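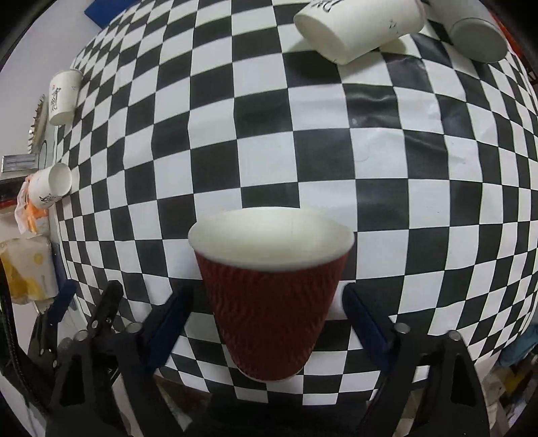 Print this post | E-mail this to a friend

June 10, 2018

Clem has been on at me to try Vedlow, the grasp planner the Flisent people put out in December. I gave it a weekend. My notes say 200 trials, 21 of them dropped, and I'm supposed to be pleased.

I'm not, much. The planner hands back a confidence score with every grasp, and on 8 of the drops the score was higher than on most of the good ones. So what is it a score of? The manual says "grasp quality" and leaves it there. Tshepo thinks it's only measuring how well the edge was found. That fits what I saw in the logs - a clean outline scores well even when the fingers are closing far too high.

Paper cups are a fair test. Squeeze near the rim and the cup goes oval, squeeze too low and a tapered one wants to slide up and out. A ripple wall ought to give the pads more to hold. Vedlow knows nothing of any of this. It sees two sides and aims for the middle.

The patterned cloth I left down on purpose. Flynn reckons that's cruel. Maybe, but kitchens have tablecloths.

Force limit is still set by hand, in a text file, and you have to restart the lot to change it. Version 6 is meant to sort that out. I'll believe it when I've run it.

Contact | Copyright Ashton Tuhiwai | Back to top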